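4.2 Drinks and the afternoon slump

We had gone into the diaries expecting coffee to dominate, and in the mornings it certainly did, but once lunch was over people wandered off in all sorts of directions (tea, juice, plain water, and a good many cans bought on the way back to a desk). Of the 200 diaries returned in February, 21 had to be set aside for missing times. 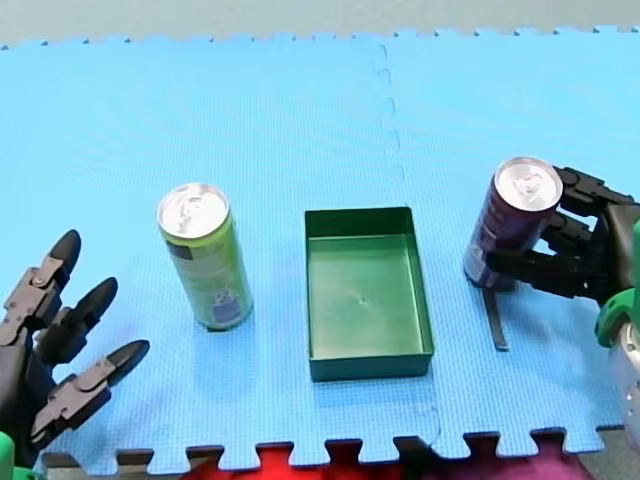 Figure 2. A tall, slim drink can.

Mohit Mishra told us that he never thought of a can as a drink at all, more as a reason to stand up and walk down the hall, and that he would have written "break" in the diary if there had been a box for it. We were very glad of that remark, and it sent us back to the wording of our form, which had asked only what was drunk and when. The Welow group added a line for the walk itself, and we return to their answers in Section 5.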